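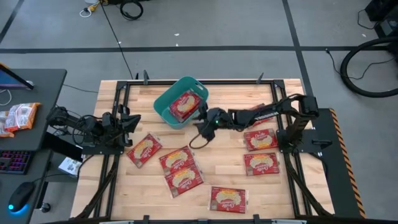
Figure 1. The two-arm table during the packet task. The right arm is at the bin, the left arm is folded back.

Robot Learning Laboratory, Course Notes
Unit 5: Learning a packing task from demonstrations
Prepared by Vratislav Štěpánek. Exercises by Kazimír Tóth.

5.1 The task

In this unit we study one task from beginning to end. Packets of popcorn lie on the table and they must go into a plastic bin. The packets start at different positions and angles. The bin also does not stand straight, and its angle is changed between trials. In Figure 1 it is turned diagonally, there are packets inside it already, and others are still spread on the wood.

The task looks easy, and for a person it is. For a learned policy it has three difficulties which we will meet again in later units. First, the packet is soft, so its shape under the fingers is not the same in every grasp. Second, the clear edge of the wrapper is hard to separate from the table in a camera image, while the red face is easy. Third, the arm itself hides part of the work area. Look at the packet under the long link of the right arm: only small red parts of it can be seen from this view. A policy which uses only the current image has no way to know the full position of such a packet.

5.2 Demonstrations

We use behavior cloning. An operator controls the arms and we record the images, the joint positions and the gripper commands. The policy is then trained to give the same command as the operator in the same situation.

The data set for this unit is called Laltach and it has 276 demonstrations. Each one is a full trial, from the first packet to the last one. A trial is stored also when the operator had to repeat a grasp. Students often ask if these trials should be removed. Please keep them. Without any repeated grasps in the data, the policy sees only good situations, and after its first small error it is in a place it does not know.

This is the problem of distribution shift from Unit 4. If the policy makes an error with probability e at each step, and the trial has T steps, the expected cost can grow with the square of T in the worst case. Our trials are long, so T is not small.

5.3 Action chunks

One method to reduce the problem is to predict several actions together. Instead of one command, the network gives a sequence of k commands, and the robot follows them before the network is asked again. The number of decisions becomes T divided by k. This also helps with pauses. An operator sometimes waits above the packet before closing the fingers, and a policy with single steps can learn to wait there forever.

A larger k has its price. While the robot follows the sequence, it does not react to new images. If a packet slides, the arm will continue to the old place. You should therefore compare more than one value of k in the exercise and not trust the first one which works.

5.4 Two arms

Both arms are mounted on the frame and face inward. The policy gives commands for both of them at every step, also for the arm that is resting. At the beginning we recorded trials in which the resting arm was left in any position, and the trained policy then moved it slowly without purpose. In Laltach the resting arm is always folded back before the other one goes to the bin.

The choice of arm is made by the operator and is not labeled. The network must find it from the images. When a packet lies near the middle, operators do not agree, and the data has two correct answers for one situation. A network trained with mean squared error will answer with something between them – often both arms start to move and neither arrives. We come back to this in Unit 6 with models that can represent more than one answer.

5.5 Exercises

a) Train the baseline with k = 1 and keep the settings file. Then train it with two larger values of your choice.

b) For each policy, mark every failed grasp as "missed", "dropped" or "blocked by the bin rim". Give the table of results and one paragraph of comment.

c) Remove all trials with a repeated grasp and train again. Does the share of missed grasps change? Does the policy still recover after one?

d) Explain in your own words why a second camera from another side could help with a packet under the arm. Write also one case in which it does not help.

The report has at most 600 words without tables. Send it to Kazimír Tóth before the next laboratory meeting.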